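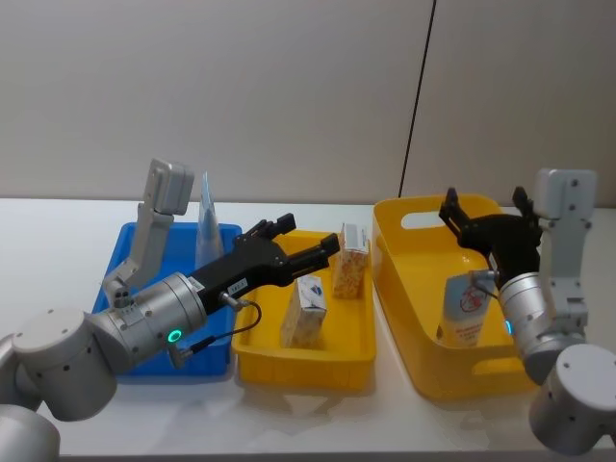 When should we change the water filter under the sink? Every 16 weeks, or sooner if the water comes out slowly.

Many of you wrote to me in February with this question, so I give it a little more space in this issue. The small filters from Kenance are made for 1,000 gallons. For a couple this is plenty, but a family that cooks every day will reach it early – and in the old houses on Gosling Street the pipes leave more rust in the water.

Before you start, close the valve and put a towel in the cabinet. Turn the cup to the left by hand. If it does not move, wait and try again, and please do not use a big wrench, the plastic can crack.
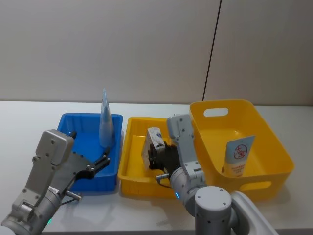 Roy Dawber wrote that he keeps the old rubber ring and puts it back, and in 2 years he had no leak. I respect his experience, but I still prefer a new ring each time. It comes in the box with the filter and is already paid for.

After the change, let the cold water run for five minutes. It can look gray at the beginning, and this is normal carbon dust.

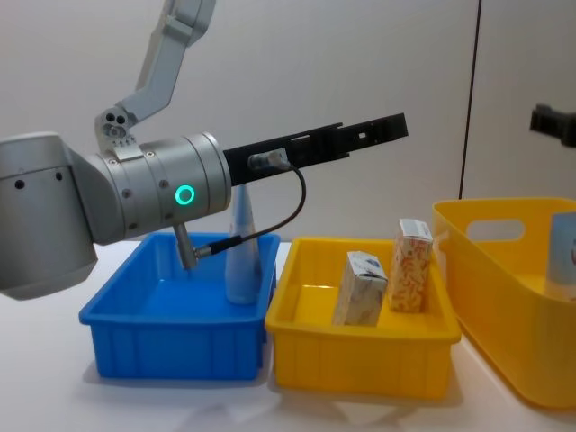

Write the date on the new filter with a marker, on the side which you can see when you open the door. Used filters go in the normal trash, because our recycling center does not take them at the moment.

Serena Colombo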